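Garage arm build, month 2! I have a real update this time so I'm putting it all in one thread. Get a drink, it's long.

1/ Quick recap if you're new: I'm building a small tabletop arm in our shared workshop, and the job I picked for it is sorting plastic cutlery into a caddy. Spoons, forks, knives. I named the whole project Flosudar back when I thought it would take me a weekend, ha.

2/ The motors are the same ones I started with. What changed is the wrist. I moved the small camera down close to the fingers so it sees what the fingertip sees, and wow, what a difference when I'm lining up a grab by hand. I used to squint at the side view and guess.

3/ Speaking of the side view, I still keep it! One camera on the wrist, one fixed. The wrist one is great up close and hopeless at telling you where you are on the table. The fixed one is the other way around. I was up until 2 a.m. getting the two streams to start together, and the fix was one line in my config. One line!!

4/ Workspace at the moment: 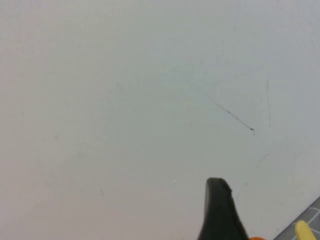
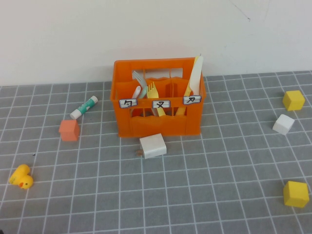
5/ Gripper notes. I'm on finger shape number 10. The early ones were flat all the way up and plastic handles just spun out of them (so annoying, they'd turn sideways right over the slot). The newer ones narrow toward a rounded tip and I like them a lot more. Forks are still the worst. If the finger closes near the tines, the fork tips over and I have to start again.

6/ The labels on the caddy are 勺, 叉 and 刀, so spoon, fork, knife. The arm doesn't read them yet. Right now each compartment is a saved position and that's it. Reading the labels is my big goal for later, so I could swap the order and have it still drop things in the right place. I get excited every time I think about it.

7/ Somebody asked why there's other stuff on the mat. It's practice clutter! Blocks, a glue stick, a rubber duck. An arm that only works on a clean table is no use to me at home, my table has never been clean. The duck is also my favorite thing to test pickups on, it's a great weird shape.

8/ Software side: I'm running the planner from Mirkell, plus my own very messy script for the gripper. I tried switching to Tistora for an evening and went back, mostly because I already had all my positions saved and didn't feel like redoing them. Might try again in June when I have more time.

9/ Things I'd do differently: tape the mat down on day one. Every time it slid, my saved positions were off and I spent an hour blaming the code. Also leave slack in the cable at the wrist, way more than looks right. I've re-soldered that connector more than I want to admit.

10/ Next up is a run of 20 pickups in a row with no help from me, spoons only. Then 40 with everything mixed together. I'll post the results even if they're terrible, and they might be, the forks are out to get me.

11/ If anyone has a good trick for grabbing thin flat handles off a hard surface, please tell me! I've been thinking about a softer pad on one finger only. Files for the current finger are going up once I fix the screw holes.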